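Home | Forums | Projects | Gallery | Search | Log in

Teaching the arm to clear a cabinet top: 94 demos in and I'm hooked
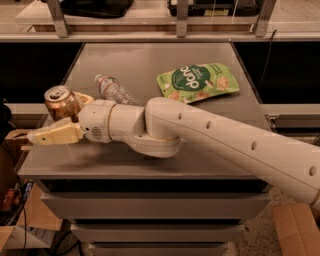
Can between the fingers, bottle and dang pouch still to go.

posted by ornell_bench
So I finally have a proper batch of demonstrations and I have to tell somebody! The task is simple: clear the junk off the top of the drawer cabinet, one thing at a time, with me driving the arm. 94 episodes saved as of Wednesday night. I keep using crushed cans on purpose. Every dent changes where the fingers want to land, and I want the policy to see a lot of ugly cans before I let it try on its own.

Questions for you all. Do I keep the episodes where I fumble and regrasp? And does anybody vary the clutter between takes, or do you leave it alone and only move the target?

posted by vemcombe
Love this. Keep the regrasps!! My first set was all perfect grabs and the arm had no idea what to do when it missed. It would just carry on to the bin with nothing in its hand, very proud of itself.

posted by idmont_k
I'd go the other way, at least to start. If you fumble in a third of your takes you're teaching it to fumble. Train on the clean ones, see where it breaks, then record corrections for those spots.

posted by vemcombe
Depends what you mean by fumble. Closing on air and trying again is useful. Wandering around for 3 seconds while the operator thinks, sure, cut that.

posted by ornell_bench
Ha, I have plenty of the thinking kind. I'll trim those and tag the regrasps so I can train it both ways.

posted by Shengli Dong
Nice work. On the clutter: move everything, every time. With a shiny metal top like that I'd change the lighting too, because the reflections will get learned along with the objects. I had a set where the policy was fine in the evening and useless at 2 in the afternoon.

Also, that clear bottle is going to be your hard one. Give it more takes than the can.

posted by idmont_k
Agree on the bottle, disagree on moving everything. With under a hundred episodes you'll spread yourself thin. Pick 2 layouts, get those solid, then widen.

posted by Shengli Dong
Fair, if the goal is a quick demo. I'd still mix it up from day one. Layouts cost you nothing except reaching over and shoving a bottle.

posted by xie_
What are the fingers printed in? I like the flat lower one, looks great for sliding under stuff.

posted by ornell_bench
Whatever yellowish spool was left on the shelf, sorry, the label is long gone. And yes, sliding under the pouch is the plan! Pinching it from above has been miserable. Going to do the bottle tonight with the desk lamp moved around between takes, will post the loss curves when I have them.

Reply to thread | Contact the moderators | Copyright the posters | Back to top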